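Ticket 3157
Produit : Zeninix, protéine végétale en poudre, goût vanille, sachet de 1000 g
Catégorie : qualité produit / dissolution et étiquetage
Ouvert par : Wendelin Ortner
Pris en charge par : Sudheer Joseph
État : résolu

Message initial

Bonjour,
J'utilise Zeninix depuis l'automne, une dose le matin et une après l'entraînement. Avec le dernier sachet, commandé en février, la poudre ne se dissout plus comme avant. Il reste des grumeaux au fond du shaker, et au bout de cinq minutes un dépôt sableux se forme. Le goût est aussi plus sucré. J'ai essayé avec de l'eau froide, du lait d'avoine et de l'eau tiède. Même résultat, un peu moins mauvais avec le lait d'avoine.
Autre chose : la dose indiquée au dos est de 32 g, mais la mesurette fournie, remplie à ras, n'en contient pas autant sur ma balance de cuisine. Je ne sais donc plus ce que je prends en protéines.
Wendelin Ortner

Réponse du support (Sudheer Joseph)

Bonjour,
Merci pour ces précisions. Pouvez-vous me donner le numéro de lot imprimé sous la fermeture, la quantité de liquide utilisée par dose et l'endroit où le sachet est rangé ? Dites-moi aussi si vous versez la poudre avant ou après le liquide.

Réponse du client

Le lot se termine par SW2. Je mets 200 ml d'eau, la poudre d'abord. Le sachet est dans un placard fermé, loin du four. L'ancien sachet était rangé au même endroit.

Note interne

Lot SW2 : premier lot produit avec l'isolat de pois de Swati. L'ancien isolat n'est plus livré depuis janvier. La recette déclarée ne change pas (pois, riz, arôme vanille, stévia, gomme de guar), mais la granulométrie est plus grossière. Transmis à Gebhard Schnyder, au laboratoire de Zalusstead, avec un sachet du même lot et un sachet de l'ancien. Demande : comparer la dissolution à 200 ml et à 400 ml, peser la mesurette, vérifier la stévia.

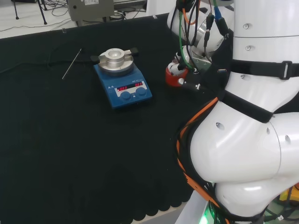
Gebhard Schnyder répond que la différence est nette à 200 ml et qu'elle disparaît presque à 400 ml. Selon lui, le nouvel isolat absorbe davantage d'eau au début et la gomme de guar prend en surface avant que le centre soit mouillé, d'où les grumeaux. Il ajoute que la stévia est conforme à la recette et que le goût plus sucré vient sans doute de l'isolat, moins amer que l'ancien. Pour la mesurette, il trouve environ 27 g à ras. La poudre est moins dense et le volume n'a pas été adapté.

Suite interne

Question posée à Beat Hämmerli (étiquetage) : faut-il retirer le lot ? Réponse : non, les valeurs nutritionnelles pour 100 g sont exactes et la dose est donnée en grammes. En revanche, la phrase « une mesurette = une dose » est fausse pour SW2. La fiche en ligne est à corriger tout de suite, le sachet à la prochaine impression. Sturnico, qui fournit les mesurettes, a un modèle plus grand en stock.

Réponse du support au client

Bonjour,
Votre observation est confirmée. Pour ce lot, nous conseillons ceci :
- verser d'abord le liquide, au moins 300 ml, puis la poudre
- secouer, laisser reposer deux minutes, secouer de nouveau
- peser la dose à la balance, ou ajouter une cuillère à café bien pleine à la mesurette en attendant la nouvelle

Une mesurette à ras vous donnait à peu près cinq grammes de poudre en moins, donc un peu moins de quatre grammes de protéines par prise. Nous vous envoyons la nouvelle mesurette et un bon pour un sachet. Si vous préférez un remboursement, répondez simplement à ce message.

Réponse du client

Essayé ce matin avec 300 ml, le liquide en premier. Plus de grumeaux, encore un léger dépôt à la fin. C'est buvable. Je garde le bon. Le goût sucré, par contre, je m'en passerais.

Clôture

Remarque sur le goût transmise à Wendelin Rüegg (recettes). Fiche en ligne corrigée à 16 h 20. Nouvelle mesurette expédiée. Les autres demandes concernant SW2 sont à rattacher à ce ticket.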